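Grillow Sessions: recording and distribution of regional songwriters
Interim report to the Thiele Fund
January 21, 2018

Status

Tracking for the compilation is complete. All 11 songs were recorded at the Camutby studio, nine with full band and two as voice and guitar only. Mixing is finished on seven songs. The remaining four are held up by vocal retakes, which are booked for the first week of next month.

Changes to plan

The drum parts for two songs were re-recorded after the first takes showed bleed from the bass amplifier. This used one of the three reserve days in the schedule. The running order has been changed so that the two acoustic songs no longer sit side by side. Mastering moves to March.

Budget

Spending in this period was 1,717 dollars, of which 728 went to studio time and the rest to session players and tape transfer. No request is made to move funds between lines. The pressing deposit has not been paid and will appear in the next report.

Distribution

Bukum has agreed to handle mail orders for the first pressing of 100 vinyl copies. Digital release will follow two weeks after the vinyl — the songwriters asked for this order. Sleeve text is in proof.

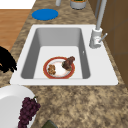
Plate in sink, computer rendering.

Next period

Complete vocal retakes and the four open mixes. Deliver masters to the pressing plant. Confirm writing credits and publishing splits in signed form for all songs; three are outstanding.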